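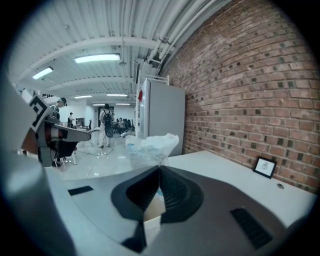 Do I need to have a robot arm in the room when I record a demonstration?

A robot arm is not necessary for recording. You hold the grippers in your hands, do the task at normal speed, and the software makes the hand paths from the recording afterward. The arm is needed only when you want to play the task back or test a trained policy.

Home Products Hand-Held Remote Control Spare Parts Support Contact

Rennie Hand-Held Gripper Pair

The Rennie pair is made for teams who want to show a task to a two-arm robot by hand. Each gripper has a body with a camera, a marker cube, a grip with a strap, and one cable for power and data. The left and the right gripper are sold together and are calibrated together before they leave our workshop in Restholm. Please do not mix grippers from different pairs, the calibration file will not fit.

What is in the box

Left gripper and right gripper
2 marker cubes, already mounted
2 straps, size medium (small and large are ordered separately)
2 cables, 300 cm
Calibration card and a hex key
12 spare finger pads

Recording works with the Ernance software, version 6 or later. Older versions open the files but do not show the opening of the fingers. If you already use our remote control station, the same project can hold both types of demonstration, and you can filter them in the list.
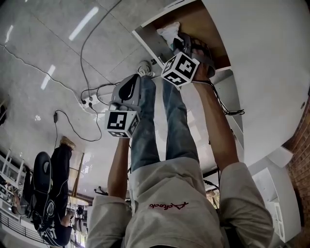

Text: Elspeth Ritchie | Product support, Idel | Last edited in August

Working with soft things in a cabinet or on a shelf is one of the tasks our customers ask for most. A bag has no fixed shape, so it is difficult to program by rules, but a person can show it many times in one morning. Put on both straps before you start and close them so that the gripper follows your wrist without play. A strap that is too loose gives a small shake in the path, and you will see it only later in the playback.

The person who demonstrates can stand or sit. Keep the cubes turned toward the head camera as much as the task allows. When a hand goes deep into a shelf the cube may be hidden for a moment — the software fills short gaps from the motion sensor in the gripper body, but long gaps are marked in red and should be recorded again.

Lead the cable along the outer side of the forearm and leave a loop at the elbow. Cables on the floor should lie behind the working place. Before each new person, hold both grippers still in front of you and press Start on the tablet.

Cleaning: use a dry cloth for the cubes. Alcohol makes the black print gray after some time. The finger pads can be washed with water and soap.

Warranty is 12 months for the grippers and 6 months for straps and cables. Finger pads are not covered.

Comments

Niall Geddes
Is the large strap also good over a thick sleeve? We have a cold hall and people do not want to roll the sleeves up.

Elspeth Ritchie (Idel)
It goes over a sweater, but please roll the sleeve back from the wrist if you can. Over a winter jacket I would not recommend it.

Clifford Vachon
We recorded 300 demos of bag into drawer with ours. Good data overall, left cable connector got wobbly near the end. Can I buy only the cable?

Elspeth Ritchie (Idel)
The cable is under Spare Parts, and left and right are the same. If your pair is still in the first 6 months, write to support before you order.

Magnus Mowat
Would be nice to have the calibration card as a file to print, ours went missing in the move.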